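Robot Manipulation Lab, Kallalstead
Handout for Unit 3: When the Grasp Fails Quietly
Revised August 18, 2022

Last unit we got two arms moving over a shared table, and I know many of you left wanting to see them do real work. This unit is even better – we look at how they fail! The case is the Stidari packing run, in which two arms had to put snack packets into a bin, one packet per pick, for 1,000 picks.

The log for that run recorded 1,000 successes. A check of the bins afterward came up 121 packets short. No alarm, no stop, no red line in the log anywhere. I love this case, and I hope you'll see why by the end of the hour.

The controller decided that a pick had worked if the gripper stopped before it was fully closed. Fine for a wooden block. A snack packet is a pillow of air with a crimped seal at each end, and if the fingers catch only the seal, the gripper still stops a little early. The arm lifts, the packet swings, the seal slides out, and the arm carries on to the bin and opens its fingers over it with great confidence.

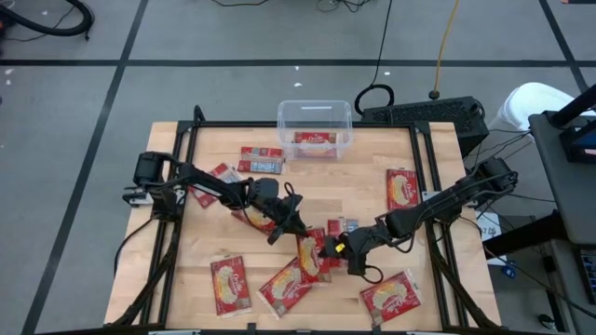
Now add the second arm. The Derumov planner kept a list of where each packet was supposed to be, and a dropped packet was crossed off that list as packed. It could land in the middle of the table, right where both arms reach, and the planner would treat the spot as clear. In one October session the grippers touched there, and the joint torque limit ended the run.

Two changes came out of the Kelmendi review. Finger width is now checked again after the lift and once more over the bin. The table is also re-scanned after every pick, which adds up to 30 seconds to a short run – cheap!

Before the lab, read your own gripper code and find the line where it decides that it is holding something. Bring a printout. Keep hands outside the rails whenever the motors are powered, including while an arm is paused.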